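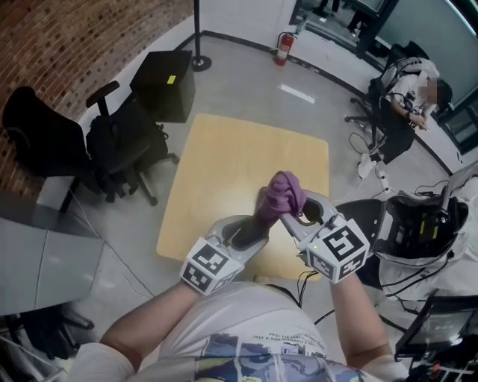

Teltura training football, size 5

Order code 842. Sold singly or in a net of 6.

Zimum calls this an all-weather ball. We'd call it a decent training ball that copes with drizzle. The maker also claims it flies truer than a stitched one, and we have yet to meet a player who could tell the two apart blindfold. What we can say is that it holds its air from one session to the next, and that counts for more on a cold night in October.

The cover is glued, with 20 panels. On grass it should last you a season. On tarmac, don't bet on it – Uibo's cheaper ball scuffs no faster and you won't mind so much when it does.
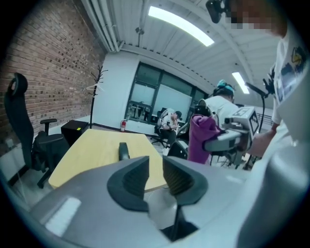
Light yellow wooden tabletop, rounded corners.

Pump and needle not included, whatever the box seems to suggest. "Match quality" is printed on the label, but check with your league before using it on a Saturday fixture or any other.

Stock at Pullulthorpe: 1395
Page last checked: 09/04/2020
Returns: unused balls only, still in the net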